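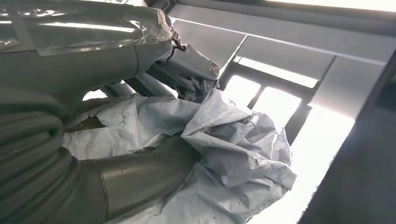 A purchaser in Brernia reports that the Kaimal 40 held its grip on a powder-coated shelf edge through a full summer and came away without lifting the finish, although the first metre on the roll was slower to unwind than the remainder.

Troditix Kaimal 40 Surface Protection Tape

Low-tack polyethylene tape for fixing drop sheets, dust film and temporary covers to finished surfaces. Rubber-free acrylic adhesive. Tears by hand across the width.

Specifications
Width: 40 mm
Roll length: 20 m
Core: cardboard, standard dispenser fit
Colour: translucent
Carton quantity: 8 rolls

Suitable surfaces
Powder-coated and anodised aluminium, glass, cured enamel paint, melamine, glazed tile. Test on an offcut before use on brushed metal or any surface repainted within the past month. Not recommended for wallpaper, raw timber, limewash or unsealed plaster.

Application
Wipe the surface with a lint-free cloth and allow solvent residues to flash off. Apply without stretching. Stretched tape recovers overnight and will pull film edges into creases. Overlap joins by one tape width. Press down with a plastic squeegee or the heel of the hand.

Removal
Peel back on itself at a low angle and a steady rate. In cold weather, warm the tape with a hair dryer on its lowest setting. Any residue can be taken off with methylated spirits on glass and tile. Do not use methylated spirits on enamel paint.

Storage
Keep rolls in the carton, flat, out of direct sun. Rolls left in a ute or site box over summer may telescope. This does not affect adhesion but makes dispensing awkward.

Related items
Unik dust film, folded, pre-taped edge
Unik bench dispenser, weighted, takes Kaimal 40 and narrower
Kaimal 40 outdoor grade, UV-stabilised, grey

Ordering
Sold by the roll or carton. Pallet orders above 2,000 rolls are quoted separately and ship direct from the Brernia warehouse. The outdoor grade is on back order until May.

Page revised 29 Mar 2023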